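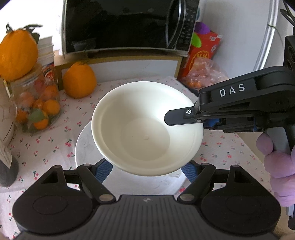 Carkusora tabletop demonstrations

Version notes, 06/05/2020
Maintainer: Marwa Radwan

Summary

Carkusora is a set of tabletop handling demonstrations recorded by people using hand-held grippers. It is meant for training and testing policies that pick up, move and set down dishes. There are 400 demonstrations in this release, recorded at two sites, Grustalham and Durrani.

How the data was recorded

The demonstrator holds one gripper in each hand and does the task directly. There is no robot arm in the loop. Each gripper carries its own camera, and the two streams are saved separately with a shared clock. Finger opening is logged with every video sample.

Tables were left as they were found – cloths, fruit, jars and cups stay where they are unless they block the task. Demonstrators could wear gloves.

Contents

train/ 317 demonstrations from both sites
heldout/ the rest, Durrani only
tasks.csv task name and one-line instruction
calib/ camera calibration for each gripper

Each demonstration folder holds left.mp4, right.mp4, grip.csv and pose.csv. Poses are in meters, relative to the first sample of the left gripper. Quaternions are stored x, y, z, w.

Tasks

There are 8 tasks. Most involve a bowl, a plate or both, such as lifting a bowl off a plate or turning it upright. Instructions in tasks.csv are short and don't say which hand to use, so expect both.

Known problems

Pose tracking drifts when a gripper is held close to a plain white surface. Affected samples have a 0 in the valid column of pose.csv.

Demonstration 153 has no right.mp4. The left stream is fine and the loader skips the missing file with a warning.

White dishes on white plates have weak edges in some clips. Depth estimated from these clips should be checked before use.

Loading

Use the reader in the Drurnach tools, version from October or later. Older versions read the quaternions in the wrong order and give no error.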